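Home Diary Club Notes Archive About

Second innings, and a microphone

March, late, with tea

I have been asked to commentate. I should say at once that this is no honor. The Wastgate Cricket Club streams its home games over the internet to an audience that Unai assures me has reached 124, though he won't say when, and the regular man has gone to Rivas for a month to help his daughter move house. Somebody had to fill the chair. I was standing near the chair.

My qualifications are that I played for the club for a long time at number nine, and that I talk through matches anyway. My wife pointed out the second one. She seemed pleased at the idea of a Saturday league getting it instead of her.

So I spent this morning preparing, which I'm told professionals do. I got the old scorebooks down from the closet and started on a sheet of facts for the Biso game, the sort of thing you can drop in lightly when the bowler is looking for his cap. Did you know our opening pair have put on a stand of more than fifty only twice? I do now. It took me until lunch, and on reflection it's not something either of them will want read out over the air with their mothers listening.

Averages are the trouble. The scorer's handwriting in the older books gets worse as the innings goes on, and by the last wicket it could be Greek. I had Fasil Abera down with a batting average of 40, which made me sit up, and then I remembered that not-outs don't count as dismissals and that Fasil has spent most of his career stranded at the other end while people like me got bowled. I did it again by hand. Still 40. I've played beside him all these years and thought of him as a man who was good at calling for water.
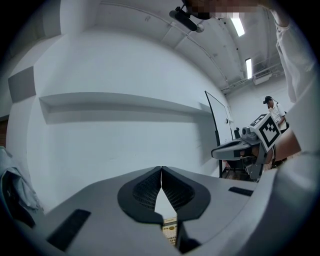

Fasil, when I rang to tell him, said that he had known the number since last season and had been waiting for somebody to bring it up. He added that mine could be worked out without any equipment at all.

After that I practiced. I found the stream of last year's game against Virnine, turned the sound off, and commentated on it from the sofa. I can report that the first over went beautifully. I described the field, I described the sky, I made a decent remark about the umpire's hat. By the second over I had used up the sky. By the third I was telling a muted television about a sandwich I ate in the pavilion some years ago, and a wicket fell in the middle of it and I missed it.

Unai Casado, who will be sitting next to me as the expert voice (he once had a trial for the county side, and it has never been allowed to fade), came over in the afternoon to give me advice. His advice is to say less. Let the picture do the work, he told me, and then talked for most of two hours without a pause. He has rules. Never say "we" when you mean Wastgate. Never guess at an lbw. Never, whatever happens, say that a batsman looks well set, as this will get him out next ball and his family will remember who said it.

I asked what I was allowed to say. He thought about it and offered the score.
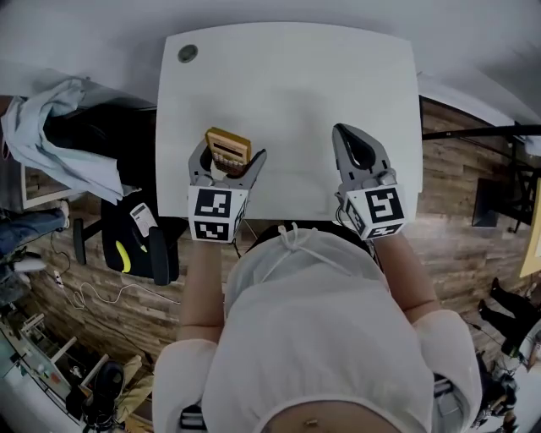 The score, though, is its own difficulty. Our scoreboard is worked by whichever junior has been dropped, and it runs an over behind in good weather. The stream has its own score in the corner of the screen, typed in by somebody's cousin, and that one runs ahead, on hope. In the Virnine game they disagreed for the whole of the afternoon session and the commentator solved it by announcing both. I admired that. I have written it on my sheet.

There was also a discussion about cheek. Unai thinks a commentator should be dry and fair. I think that if a man of fifty runs himself out going for 3 to his own nephew's arm, the public is owed a word or two. We settled on one joke per innings, to be cleared with him first by a raised finger. He gets a veto. I get the hat material without limit, since he doesn't consider it a joke.

Evening now. The sheet is at 2 pages and I have crossed out most of the first. What's left is Fasil's average, the length of the boundary on the road side, and a note in capitals telling me to turn off the microphone during tea, underlined, after what happened to the regular man and the remark about the scones.

Forecast is for rain. I find I mind.

Shares: 3

Comments (3)

Fasil A.
You left out that I was also not out in the Virnine game. You must have been on the sandwich.

roadsideboundary
The scone remark was the best bit of last season and I won't hear otherwise. Will it be on the same link?

U. Casado
Nobody "allowed" the county trial to fade because people keep asking me about it. Also it is two jokes if we bat first. I've slept on it.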